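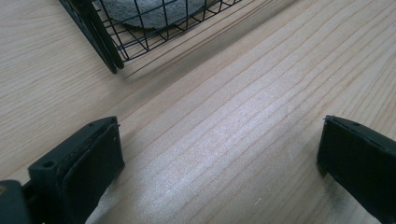 Un store, madame, on ne le laisse jamais ouvert la nuit, répétait la voix au téléphone, même quand la météo ne prévoit rien, et surtout pas un Varum de quatre mètres.

Elle répondit qu'elle l'avait fermé. La voix demanda si elle en était sûre. Elle regarda par la porte-fenêtre. La toile pendait d'un seul côté, le bras gauche plié dans le mauvais sens, et de l'eau s'écoulait encore du creux.

« Je l'ai fermé avant de monter me coucher », dit-elle.

On lui expliqua que le capteur de vent gardait la trace des ouvertures. Il suffisait d'appuyer trois secondes sur le bouton du boîtier et de lire l'heure qui s'affichait. Elle sortit en pantoufles, appuya, attendit. Le boîtier indiquait 3 h 16.

Elle raccrocha sans donner l'heure.

Le store venait du magasin Mondal, à la sortie de Grardale. Son mari l'avait choisi au printemps, un modèle gris à rayures, et il avait passé un après-midi entier à percer la façade. Il disait qu'avec ça ils mangeraient dehors jusqu'en octobre. En août ils avaient mangé dehors quatre fois. La cinquième, il avait plu.

Quand il descendit, elle avait déjà fait le café. Il s'arrêta devant la vitre et regarda la toile sans rien dire, puis il alla chercher la facture dans le tiroir.

« La garantie ne prend pas le vent, dit-il.
— Je sais. Je les ai appelés.
— Et le bras ?
— Presque 193 euros. Sans la pose. »

Il s'assit. Elle posa une tasse devant lui et resta debout, contre l'évier.
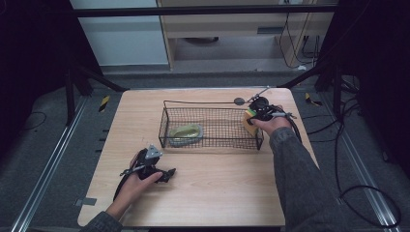
Le panier en grillage noir, sur la table.

« Tu ne dormais pas, dit-elle.
— Non. »

Il tourna sa tasse pour avoir l'anse du bon côté. Il faisait trop chaud dans la chambre, dit-il, alors il était sorti. Il avait voulu entendre la pluie sur la toile. C'était la seule chose qui lui manquait de la caravane de Prorkitz, ce bruit-là, quand on était couché dessous et que tout le camping se taisait. Il avait ouvert le store, tiré une chaise, attendu. Il n'y avait eu que trois gouttes. Il était remonté.

« Tu aurais pu me réveiller.
— Pour trois gouttes ? »

Elle pensa à l'orage de cinq heures, qu'elle avait écouté les yeux ouverts en le croyant endormi. Elle prit la facture, la plia en deux et la remit dans le tiroir.

Ils sortirent détacher la toile. Elle tenait l'échelle. Il desserra les vis une par une et les lui passa, et elle les mit dans la poche de sa robe de chambre.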